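I've had the Gerden serving tray since November and I use it way more than I thought I would! It was $40 at Otside, and mostly it carries soup and toast out to the porch (8 steps, one very bossy dog). The raised rim is the best part, nothing slides off.

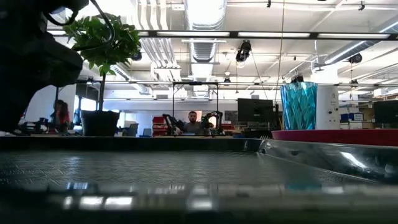
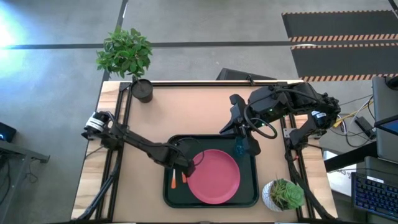 Photos: Harriet Obi

My only gripe is the weight. Load it up with mugs and your wrists will know it. It also won't fit my dishwasher, so I wash it by hand and prop it by the stove. I'd still buy another, maybe the smaller size for my mom.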